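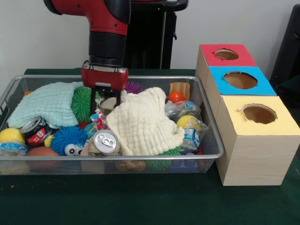
Madder bath, second try

July 8, 2025, Dernholm bench

Back on the madder. The June batch came out a sort of canned-salmon pink, and I've been grumpy at it every time I open the drawer. I still think I got the pot too hot and cooked the brown out of the root, but I changed three things at once last time so who knows. This time I'm leaving everything alone except the temperature.

Wool is the Jimura two-ply again, one big skein, 248 g dry on the small scale. Scoured it last night with the plain soap and left it in the rinse water. I tied it in four places with loose figure eights (cotton string, because the acrylic stuff stays white and then I keep thinking it's a resist mark).

Mordant was alum with a bit of cream of tartar, same recipe as taped inside the cupboard door. Brought it up slowly, held it an hour, turned off the burner and let it sit in the pot until it was cool enough to grab. I do love the way mordanted wool feels, slightly sticky and squeaky. Whoever has been using the alum tub, please write it on the list when you get to the bottom third! I had to scrape.

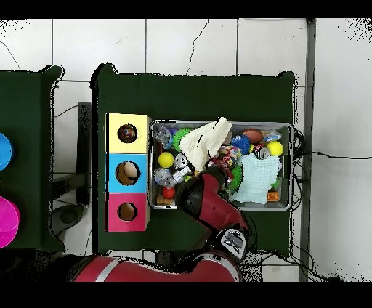
For the root I soaked the chopped stuff overnight in 800 ml of tap water and poured that first soak off into a jar, which is supposed to get rid of some of the yellow. It looked like weak tea with a grudge. Kept the jar – I want to try it on a scrap of silk before anybody dumps it. It's on the windowsill with tape on the lid.

Tap water here is pretty hard, and the old Chaturvedi notes in the blue binder say madder likes that, so I skipped the chalk this time. If the red is thin I'll put the chalk back in and leave the rest of it be.

Heat: 52 C for the first hour, and it took a silly amount of fiddling to keep it there. The left burner only knows two settings, off and volcano. What worked in the end was the heat spreader under the pot plus lifting the lid whenever the thermometer started creeping. I read half a magazine standing up. After that I let it climb a little but never anywhere near a simmer.
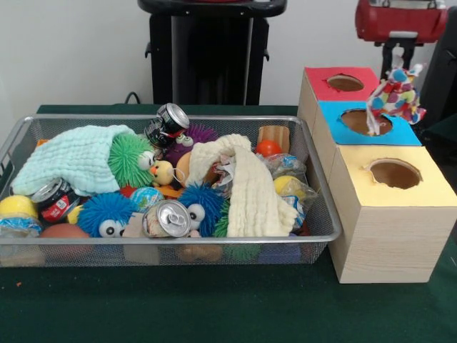 Color at the first lift was orange, really orange, and I nearly panicked and threw iron in. Didn't. By the second lift it had gone over to brick, and when I held the skein by the door there was some proper red down in the ply. The string-tied bits are a shade lighter than the rest, so I should tie looser still or move the ties halfway through.

I left the skein in the bath to cool overnight. Lid on, plate on top of the lid, sign on the plate. Please don't stir it, I know it's tempting.

Also the Enum thermometer and the glass one disagree by 5 degrees when they're in the same pot. I used the Enum readings all through, so if the glass one is right then everything I wrote up there is off by that much. Need to do an ice water check on both and tape the result to the cases.

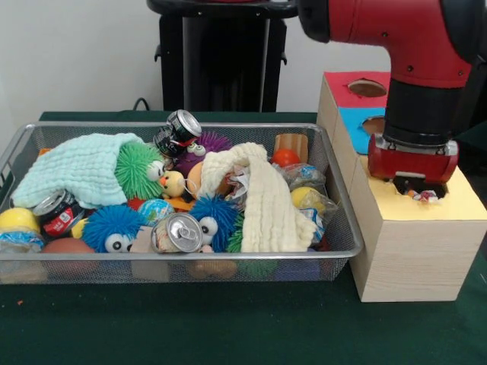
To do tomorrow

Rinse until it runs clear, then hang in the shade out back and not over the radiator like last time.
Cut a short length for the light-fade card, half under foil.
Ice water check on both thermometers.
Exhaust bath: there's plenty of color left in the pot, so throw in the small gray skein and see what it does over gray.
Silk scrap in the windowsill jar.
Order alum.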